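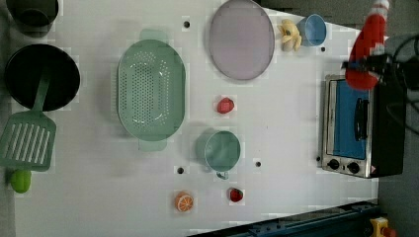

Stories > Short Fiction > Puketti

Reading time: 2 min

Hui-mei Tseng set up the café again at nine, on the white table, before her grandson came down. He had named it Puketti and would not say why. The lavender plate belonged at the top. The colander went next to it, because he said soup was made there.

"What do you have today?" she asked when he was in his chair.

"Strawberries," he said. "Two. They are 400 dollars."

"I have 50."

He thought about it. "Then you can have the lime."

His mother would call in July, or sooner if the work at Drisarano finished. Hui-mei had stopped telling him which. She said soon, and he went on cooking.

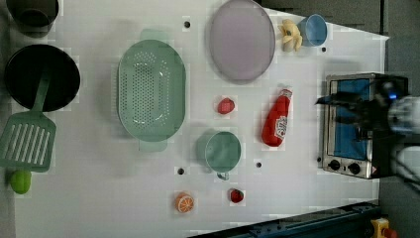
The café, with the ketchup next to the strawberry.

"Is the toast ready?" she asked.

"The oven is slow – it's from 1843."

She waited. Outside, a truck backed up to the Lappalainen house and two men argued about a sofa. He moved the spatula to the pan and left it there.

"Mama pays 200," he said. "When she comes."

"That's a fair price," said Hui-mei, and asked for a cup of tea.

14 shares | 3 comments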